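Start Projekte Archiv Kontakt
Suchbegriff eingeben Suchen
Lesezeit: 2 Minuten

Projektbericht: Gemusterte Tapeten und ihr Verschnitt

Von Marichka Hrynyshyn und Lyle Thibodeaux

Unser Projekt hat im Oktober begonnen und dauerte acht Wochen. Wir wollten wissen, wie viel Tapete beim Renovieren in den Abfall kommt und welche Rolle dabei das Muster spielt. Der Malerbetrieb Biwott hat uns seine alten Aufmaße gegeben, und wir durften auf zwei Baustellen mitgehen.

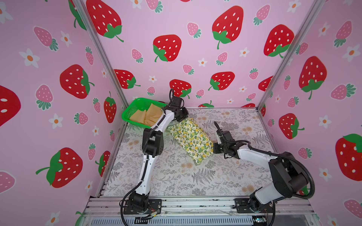
Warum entsteht bei gemusterter Tapete mehr Verschnitt?
Jede Bahn muss so geschnitten werden, dass das Motif an der Naht weitergeht. Ist der Rapport groß, so bleibt oben oder unten oft ein langer Streifen, den man für die nächste Bahn nicht mehr brauchen kann.

Bei einfarbiger Tapete gibt es diese Schwierigkeit nicht. Dort ist der Rest meistens erst am Ende der Rolle ein Thema, und kurze Stücke kommen über die Tür oder unter das Fenster.

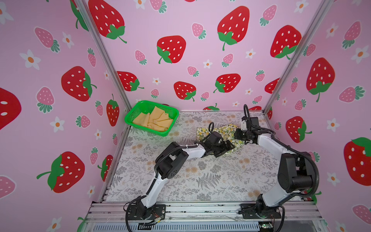

Vorgehen

Zuerst haben wir die Aufmaße in eine Tabelle übertragen. Für jede Wand notierten wir die Höhe, die Breite, den Rapport und die Art des Ansatzes (gerade oder versetzt). Danach rechneten wir mit dem Programm Plotum aus, wie die Bahnen am besten auf die Rollen verteilt werden. Die Eingabe der 3000 Zeilen hat länger gedauert, als wir geplant hatten.

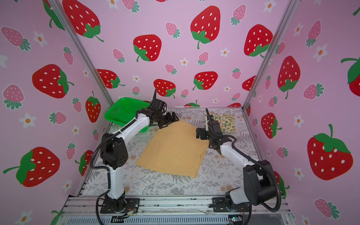
Die Größe des Rapports steht normalerweise auf dem Etikett der Rolle. Fehlt das Etikett, muss man selbst messen, und zwar von einem Motiv bis zum nächsten gleichen Motiv. Bei einer Tapete wie dieser mit Erdbeeren auf blassem Rosa-Lila sucht man sich eine bestimmte Frucht aus und wartet, bis genau diese wiederkommt. Beim Messen haben wir am Anfang zweimal die falsche genommen.

Schwierig waren auch die Ecken. Herr Thibodeaux senior hat uns gezeigt, dass man die Bahn in der Ecke teilt und den zweiten Streifen neu mit dem Lot ausrichtet,
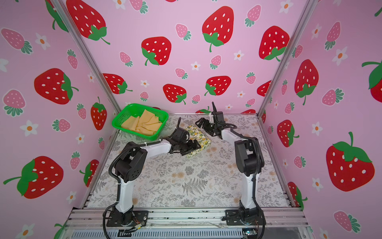 weil fast keine Wand wirklich gerade ist. Dabei verschiebt sich das Muster um einige Millimeter, und diesen Versatz haben wir in unserer Rechnung nicht berücksichtigt. Die Tabelle liegt im Ordner Umis und kann dort von der nächsten Gruppe ergänzt werden.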